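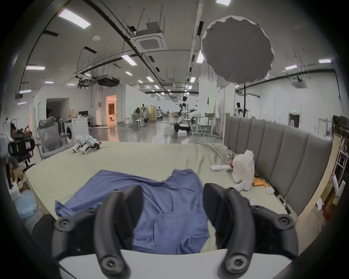
*Fig. 13. Blue cloth on the bed, crumpled*

## Making up the Brino bed

1. Move loose items off the sheet. Wrappers go in the bin. 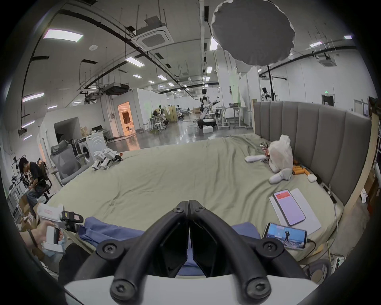
Unplug phones and put them somewhere flat before you pull the sheet.

2. Smooth the sheet from the headboard outwards.

 **Note:** the padded panels mark easily. Wipe them with a damp cloth only.

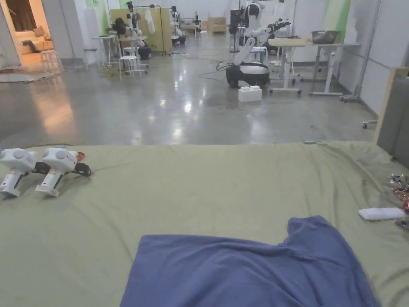 3. Lay the cloth flat and fold it in half, then in half again. Hold it by the folded edge.
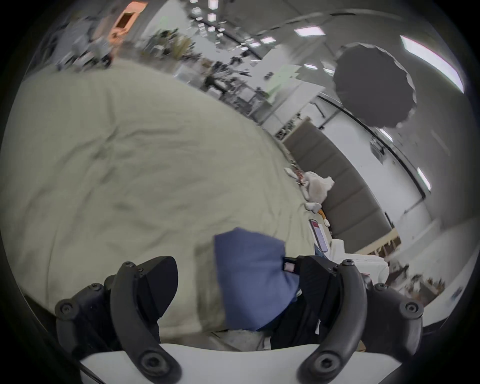

Press out any creases by hand and set it at the foot of the bed.

**Caution:** do not iron on the mattress.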